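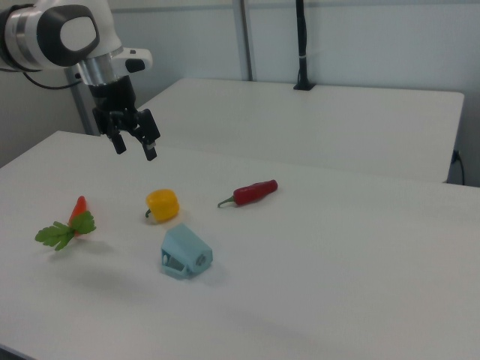 In November our small company signed as a distributor for Koltia, who make depth gauges and small pumps for fish farms. I want to write down how it went, because when I searched for such a story myself I found mostly press announcements, and they all say that both sides are delighted.

We are delighted also, but it took 30 emails. The first contract gave us the whole coast, and asked in return that we buy 300 gauges in the first year. Zoriana Boiko, who keeps our accounts, read this number twice and then went to make tea. We sell perhaps to 10 farms near Clellby, and a good gauge lasts a long time. I wrote back politely. They answered politely. In the end Vaughn Greenberg from their sales office telephoned me in the evening and we agreed on a smaller first order, with 30 days to pay. 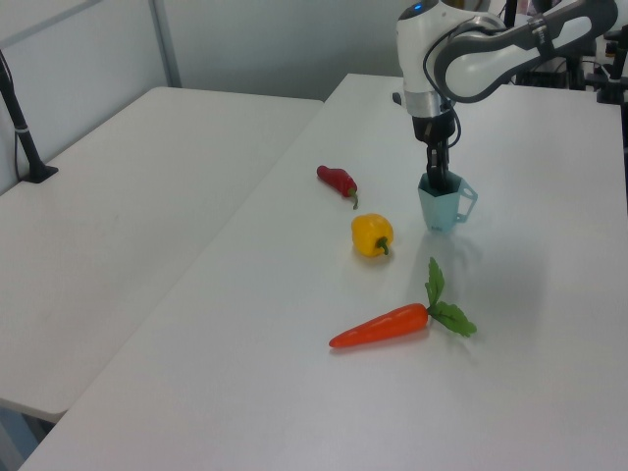 The spare parts were the harder question. Koltia wanted every faulty gauge sent back to the factory, and a farm cannot wait three weeks without one. I asked that we keep seals and cables in Clellby and do the simple repairs ourselves. My argument was that a customer remembers small practical things. A plain light-blue plastic cup with a loop handle is easy to lift even in thick gloves, and I would like the same from a gauge housing, which at present has nothing to hold it by. Vaughn wrote this down, or he said so.

Illia Vasylenko will go to learn the repairs next month. I still have to translate the manual, and I am now at the chapter on calibration, where I do not understand one table at all.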